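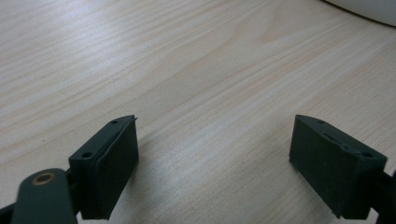
Farnano, April

Start-of-session inspection: hand-held grippers, table 5
Filled in by Hinata Ebihara, second pair of hands Babak Rashti. Comments are welcome from anyone who picks up the grippers after us, so please write in the gaps!

Task being shown: bag and lid, two hands, demonstrator standing at the table.

1. GRIPPERS

1.1 Both finger pads seated flat on their fingers. OK
1.2 Screw holes on the top faces clear of dust and glue. OK
1.3 Lower edges of the pads, both fingers. OK WITH COMMENT
The lower edge on the right finger is looking a little uneven, perhaps the start of a fray. I've left it on. It goes on the watch list, and whoever runs the afternoon should look again before the first take. If you can lift any of it with a fingernail, swap the pad.
1.4 Pivot bushings sit square in the linkage arms, no play when wiggled. OK
I love how smooth these feel now. The old linkage used to click halfway and you could hear it on every single take.
1.5 Open fully, close fully, open again. Same travel on left and right. OK
1.6 Pinch test on the back of your own glove, gentle squeeze only. OK
Babak's comment: please don't do this one bare-handed. The pads are kind but the tips come to a point.
1.7 Brackets on top tight, checked with the small key and not with fingers. OK

2. TABLE

2.1 Top wiped down, no grit. OK
2.2 Marks in the surface noted. OK WITH COMMENT
Small specks and one short dark streak in the wood. They don't catch a fingertip, so they can stay. I'd leave them alone even if we had time to sand, as the real kitchens at Katayama won't have perfect tables either.
2.3 Table does not rock when you lean on each corner in turn. OK
2.4 Nothing with a hard edge where a knuckle could swing into it. OK

3. CABLES AND FLOOR

3.1 Gripper cables have slack for a full reach with both arms. OK
3.2 Nothing looped round the wrist or tucked into a sleeve. OK
Sleeves are fine, by the way, as long as they're close-fitting. Loose cuffs get rolled up and pinned.
3.3 Floor cables kept out of the standing area. OK WITH COMMENT
Fine for one person. With a helper handing objects in from the right it gets busy down there, so helpers come in from the left until the cable cover turns up. Sachiko has ordered one.
3.4 Hazard tape on the stands visible and stuck down. OK
3.5 Curtains hanging free of the stands and of anything warm. OK
3.6 Walk-out route behind the demonstrator clear. OK

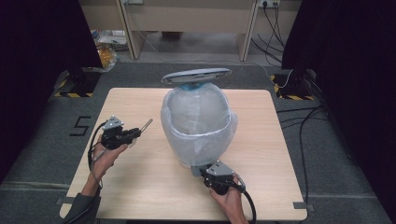 Reading time: 4 minutes

4. OBJECTS

4.1 Container stands by itself when bagged. OK
4.2 Bag is whole, no trailing strip that could wind round a finger. OK
4.3 Lid resting where the task sheet wants it at the start. OK WITH COMMENT
A lid with a slight tilt is a perfectly good start! Please don't straighten it out of tidiness. The whole fun of teaching by hand is that we can show the robot an awkward beginning and then what a person does about it. Yoshinori's earlier set had every lid dead level, and the policy was lost the moment one leaned.
4.4 Nothing breakable, nothing with liquid in it. OK

5. PERSON

5.1 Demonstrator has done the practice round today. OK
5.2 Shoulders and wrists comfortable before starting. OK
5.3 Break agreed. OK, every 30 minutes
I know it feels like nothing when you're enjoying it, and it is enjoyable, but holding one gripper in the air while the other works down low is hard on the raised arm. Swap which hand does the high job from one block to the next if the task sheet allows.
5.4 Stop word agreed between demonstrator and helper. OK
Ours is "park". On "park" both grippers open and come to rest on the table. If they're holding something, put it down first unless someone is at risk.

6. RECORDING

6.1 Both gripper streams live, clocks matched. OK
6.2 Test take played back from start to finish. OK
Played at normal speed. Skipping through is how we missed the frozen left stream last month.
6.3 Disk space for a full block of 50 takes. OK
6.4 Take counter set. OK, starts at 23, carried on from the morning

COMMENTS AFTER THE FIRST BLOCK

Hinata: Lovely block. The low hand steadies the base, the high hand does the clever part, and once you find the rhythm it really does feel like showing a friend. Slow down on the approach, though. I was rushing mine and the playback showed it – fingers half closed well before I reached the bag.

Babak: Agree on the approach. Open wide, go in, pause, close. I'd also put pad edges (1.3) at the top of the list.

Sachiko Hoshino: Moved in the next version. Pads to be changed at 1000 closes or at the first loose edge, whichever comes sooner. Spare pads are in the Zurnix drawer, bottom left, underneath the tape.

Yoshinori Uchida: Fair cop on the level lids. Can we have a few starts with the bag's edge folded further back as well? Happy to do those myself after lunch.

Hinata: Yes please! Leave the sheet on the desk when you're done and initial 1.3 and 3.3.

Related
Shutting down table 5 at the end of the day
Changing a finger pad, step by step
Randine task sheets: bag and lid, cups, folded cloth
Warm-ups for wrists and shoulders
What to write in the take log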